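Mirani School of Domestic Service
Unit 7: Care of the guest washroom
Course handout, issued 30 April 2018
Tutor: Ghazala Sial

This unit concerns the basin, the countertop and the towel bar. Students should read it before the practical session and bring it with them. The session lasts 60 minutes, and students work in pairs.

Toothbrushes are stored upright in a mug on the countertop. The toothpaste is closed after use and wiped along its full length before it is put away.

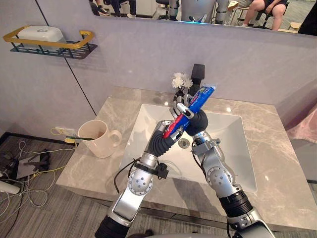

How often should the mug be washed?
Once a day, in warm water with a little washing-up liquid. It is then rinsed, dried with a clean cloth and returned to the same side of the basin.

The basin is cleaned from the rim towards the drain. Marble must not be treated with vinegar or any other acid cleaner, which will dull the surface. A soft damp cloth is sufficient for daily care, and standing water is to be removed promptly.

Hand towels are folded once over the bar with the hems level and the care label turned to the wall.
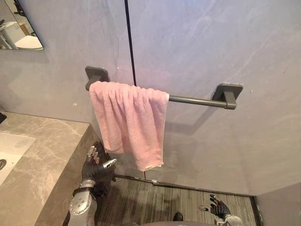

A towel should have enough space along the bar to dry fully between uses. Damp towels are changed at the end of the day.

Written answers to the exercises on page 17 are to be handed to Babar Rana before the next session.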